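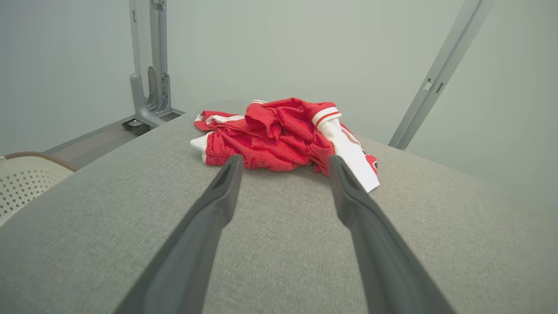 According to the Rurnside technicians, most stoppages on the cell were put down to the control software in the log and then cleared with a screwdriver. Their remark, passed on at the handover meeting, shaped the maintenance study reported in this section. The log was kept in free text, and the person on shift usually wrote down the last message shown on the screen. A message such as "grasp not confirmed" says little about whether the finger, the mount or the camera was at fault.

Figure 3. View from the wrist camera with the gripper open and a red and white garment ahead of the fingers on the gray padded surface.

3.3 Care of the gripper and wrist camera

The Fekero cell handles garments one at a time with a single arm and a two-finger gripper. A small camera is fixed at the wrist, so that both fingers stay in view during the approach (Figure 3). This placement is convenient for control, but it makes the camera and the fingers depend on each other. If a finger is replaced and seated at a slightly different angle, the offset used for the approach is no longer correct, even though the camera itself has not been touched.

Before the study began, fingers were changed only when one of them failed. We replaced this practice with a fixed interval of 358 grasp cycles between inspections. At each inspection the arm is moved to its service position, power to the gripper is removed, and the fingers are wiped with a dry cloth. The technician then checks the tips for nicks that could catch on knitted or mesh fabric. Lint is removed from the finger mounts with a soft brush. Compressed air is not used at this point, as it was found to drive fibers into the slide.

Fingers are always replaced as a pair. The mounting screws are tightened by hand first, the gripper is closed on a flat gauge, and only then are the screws brought to their final setting. When this order was reversed, the tips met unevenly and thin cloth slipped out on one side. The spare pairs were supplied through the Kettunen workshop and were stored with their screws, which were not reused.

After any change of fingers, the camera offset is measured again. The routine in the Prornar service program closes the gripper, records the position of both tips in the image and compares it with the stored reference. The full check takes 35 minutes, most of it spent waiting for the arm to reach its test positions at reduced speed. A shorter version was tried in August 2025 but was dropped after it accepted a finger that had been seated against a trapped thread - a fault that was plain to the eye once the mount was opened.

The camera window is cleaned at the same inspection with lens tissue. The cable at the wrist is checked by hand along its full length, with particular attention to the clamp nearest the last joint. Where the outer jacket showed wear, the clamp was moved and the cable replaced. The log form was also revised: it now asks for the part that was adjusted in addition to the message that was displayed.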